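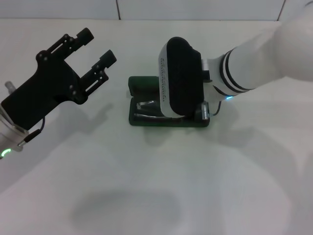

Bench Notes / Bimanual / Data collection

January, 4:40 pm

Okay, green case day two! Writing this up before I forget which settings I changed, and so Zinhle doesn't have to ring me again.

Goal is still 2000 usable episodes of the case task for the Datbridge upload. We're at 358. Not flash, but this morning's lot were much cleaner than anything from the first session, so I'm feeling all right about it.

Left arm has the two-finger gripper, right arm has the black-and-white unit. The approach we've settled on: right arm comes in over the tray first and parks low, left waits on its side with the fingers open until the right has stopped. I was letting both move together at the start and the policy picked up a horrible dithery habit from it (have a look at the last Poveo eval if you want a laugh). Waiting costs a couple of seconds per episode and I reckon it's worth it.

Things that bit me:

The silver bar at the front of the tray. From the head camera the right-hand unit hides part of it once it's down low, so I kept steering from memory, and the model doesn't have my memory. Now I hold the left fingers off the case, pause, get a proper look, then go. Þórarinn thinks we should mask the head view at that point and lean on the wrist view. Maybe? I'd like to train one each way first.

Shadows. White table, overhead lights, two arms, so there are grey fork shapes wandering all over the place. I've left them in. Steyn wanted a diffuser but then we'd be collecting in lighting the other site won't have.

Cable on the right arm. Watch it near the right end of the case. I binned 9 episodes this arvo for snagging, all of them my fault for rotating the wrist too far. Soft limit is now set in the Resturau config, please don't put it back to default.

Case position: I'm shifting it a bit between episodes, lid always to the back. Zinhle asked about flipping it round the other way. Good idea, but as a separate batch with its own tag, please!

Still to do
- relabel the first 2 batches, the pause step isn't marked
- ask Þórarinn about the dropped frames on the left stream
- wipe table before the next run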